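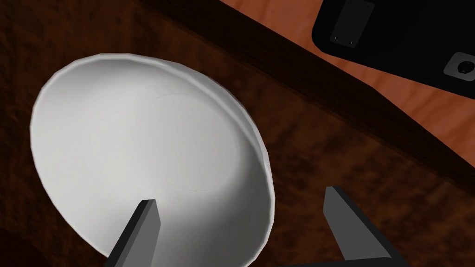 Our project looked at how people in Lirness get through a week of dinners without throwing so much of it away. We chose food waste as our subject after a long and rather loud discussion in second term, when half of us wanted to do water and the other half wanted to do buses. Once we had settled, the first thing we needed was a fair way of asking people how much they left over, as "a bit" means very different things in different kitchens. A plain white bowl, wide and smooth inside with a thin rim, became our measure, and every household was asked to judge its scraps as a quarter, a half or a full bowl at the end of each day.

How we went about it

We wrote to 100 households on the Drurnora side of town and dropped a paper diary in each letterbox. The diary ran for 4 weeks and had one page for each day, with room for what was cooked, what was left and what happened to it afterwards. We tried to keep the questions short, though looking back over them now I can see we let a few extra ones creep in (the one about favourite vegetables was mine, and I stand by it). Households could stop whenever they liked, and several did when the school holidays came along and everybody's routine went sideways.

We also spent time at the Kivon markets on Saturday mornings, talking to stallholders about what they do with fruit that is bruised or simply the wrong shape. They were very generous with their time, even when there was a queue, and one of them sent us home with a box of soft pears that turned into a rather good crumble.

What we found

Dinner made up the largest share of the waste, which we expected. What we did not expect was how much of it was rice and pasta. People told us again and again that they cooked too much because they had never learnt to measure it dry, and had always gone by eye the way their parents did. Bread came next, mostly crusts and the last slices of the loaf, and then salad leaves that had gone limp at the back of the fridge.

Households that planned their meals wasted less, although the difference was smaller than we had hoped to see. The ones who did best had a regular night for using things up – soup, fried rice, an omelette with whatever was about – and they seemed to enjoy it too. One family calls theirs "bits and pieces night" and the children choose the order in which things go in the pan.

We had planned to weigh scraps in 6 of the homes as a check on the diaries. In two of them the kitchen scales would not agree with ours, and in another the dog got there first, so we have left the weights out of our results.

What we would change

Four weeks is a long time to fill in a diary, and the later pages were much thinner than the early ones. We would run it for a fortnight and do it twice, once in winter and once in August, just before the weather warms up and people start eating salads again. We would also ask about lunchboxes, which we forgot entirely.

The blank diary is kept in the Lytvynenko library, on the shelf by the printer, for next year's group to borrow and improve.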